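Acta del taller de Gredari

El Reglamento de Uso del Taller Compartido de Gredari dispone, en su artículo 11, que toda construcción mecánica instalada en las mesas comunes deberá contar con un responsable, una denominación y un propósito declarado. El expediente abierto a nombre de doña Nokuthula Masilela cumplía los dos primeros requisitos. La responsable era ella. La denominación, Antal. En la casilla del propósito figuraba una sola palabra: «Colocar».

La Inspección designó para el caso a don Dede Kyei, funcionario con larga experiencia en calderas y ascensores, que se presentó en el taller el 14 de enero de 2024, a primera hora, con el formulario correspondiente y un termo. La señora Masilela lo recibió junto a la mesa y le hizo saber que la sesión ya estaba preparada.

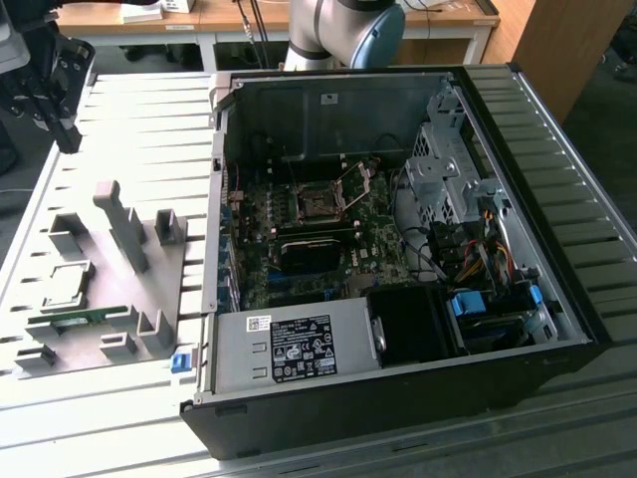

El inspector solicitó una silla. Se le facilitó una. A continuación preguntó cuánto había costado el conjunto, y la responsable declaró 2000 en piezas y más de 325 horas de trabajo, casi todas nocturnas. Preguntado el motivo de la nocturnidad, respondió que de día arreglaba persianas.

—¿Y el propósito? —dijo el inspector, con el bolígrafo sobre la casilla.

—Que coloque un procesador en su zócalo.

—Eso puede hacerlo usted con la mano.

—Podía —dijo ella.

El inspector Kyei consideró que la respuesta no era transcribible y dejó la línea en blanco. Observó, no obstante, que la señora Masilela mantenía la mano derecha en el bolsillo de la bata, y que para abrir la libreta se servía de la izquierda y de la barbilla. 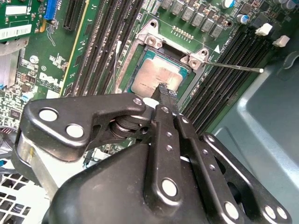

Hacia media mañana se produjo una interrupción de la que debe quedar constancia. El fluorescente del fondo comenzó a parpadear y la responsable ordenó detener el ensayo. Mientras esperaban, refirió que había aprendido el oficio en los almacenes Ilier, en una nave sin ventanas donde se montaban 490 equipos por semana. Los procesadores se depositaban, dijo, no se apretaban. El encargado de la nave pasaba por detrás y escuchaba. Si oía algo, había que empezar de nuevo.

El inspector confesó que también en los ascensores se escuchaba. Un cable en mal estado se oye antes de verse. Esta manifestación fue hecha a título personal y no consta en el formulario.

Restablecida la luz, se reanudó la prueba.
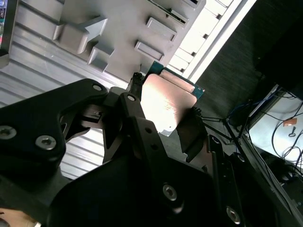
Ninguno de los dos habló durante los minutos siguientes. La señora Masilela había sacado la mano del bolsillo, sin advertirlo, y la sostenía en el aire a la altura del pecho, con el pulgar y dos dedos casi juntos. Le temblaba. El inspector miró la mano y luego miró la pinza, y guardó el bolígrafo para no hacer ruido con él.

—Más despacio —dijo ella en voz baja, aunque Antal carecía de oído.

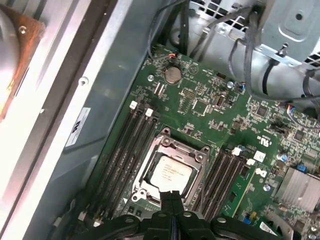 Antal sobre el zócalo. Documento anexo al expediente, folio 11.

La autorización fue concedida hasta el mes de agosto, prorrogable. En el apartado de observaciones, el inspector hizo constar que la instalación no presentaba riesgo para los demás usuarios y recomendó la sustitución del fluorescente. En la casilla del propósito respetó la palabra de la interesada y añadió detrás, con otra tinta, «como antes».

La Oficina de Plenari devolvió el expediente por esa enmienda, que carecía de firma. Don Dede Kyei regresó al taller la semana siguiente a firmarla, fuera de su horario, y preguntó si podía quedarse un rato en la silla.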